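**What color for a dining table top?** (23 August 2018)

**Dresik:** I'm repainting our table and I'm so excited! Torn between tan and white. I love how cans of green and blue pop against tan. 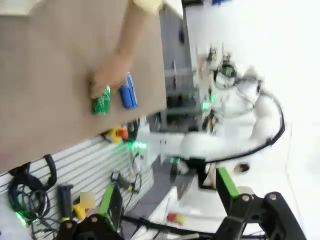

### Re: What color for a dining table top?

**Nyanda:** White, please! My tan one made the whole room sleepy.
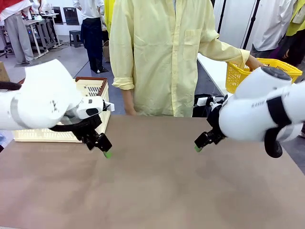

Small rooms need light, and I'd start with the walls. If you do stay with brown, add a loud color – the bright green fingertip pads look great over it.

### Re: Re: What color for a dining table top?

**Stando:** Disagree! White shows every coffee ring. I lasted 2 months. 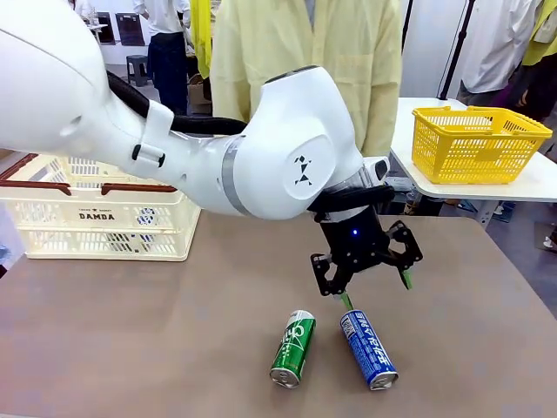
Brown is so forgiving with kids, and you can still have your white in the chairs or a big lamp. Look how crisp that white arm is above the brown top.

**Dresik:** Ooh, white chairs! Leaning tan again, maybe a shade lighter.

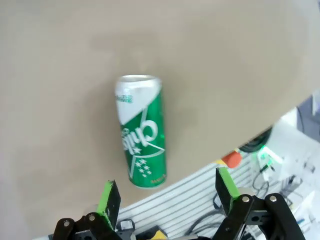
*Green can on beige.*

**Nyanda:** Fine, but paint a test board first!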